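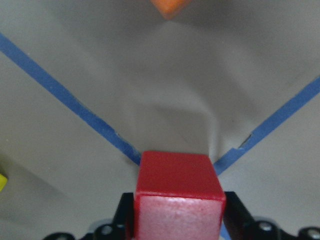 Llevo desde noviembre enganchada a los juegos de mesa de mercadillo y abro hilo porque me lo habéis pedido varias 😅 El último es Plumada, que me costó 4 euros y venía sin reglas! Lo primero que miro siempre son las piezas: a mí dame un cubo rojo de madera como ese, con los cantos suavecitos, y quita miniaturas de plástico.

Segundo: los tableros. Los de cuadrícula me ganan siempre – los de hexágonos me dan dolor de cabeza, lo siento.

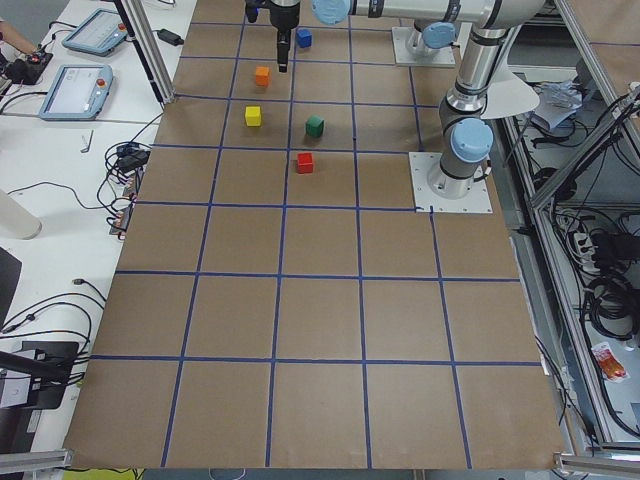 Cubitos de colores y cinta azul

El que más sale en casa es Wirkatberg. Partidas de unos 31 minutos, se explica en nada y mi hermana me gana siempre. Tiene 229 cartas y solo usamos la mitad. 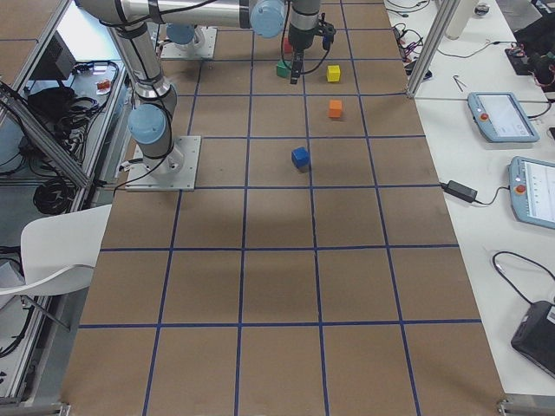 Foto: Flellside

Sutherland en cambio lo vendí. Muy bonito, pero con 5 jugadores te da tiempo a hacer la cena entre turno y turno.

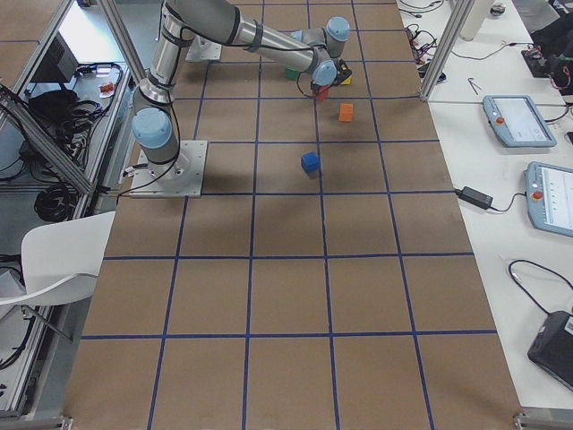 Cuadrícula sobre papel marrón

Si alguien tiene las reglas de Plumada, aunque sea en alemán, que me escriba – pago en galletas.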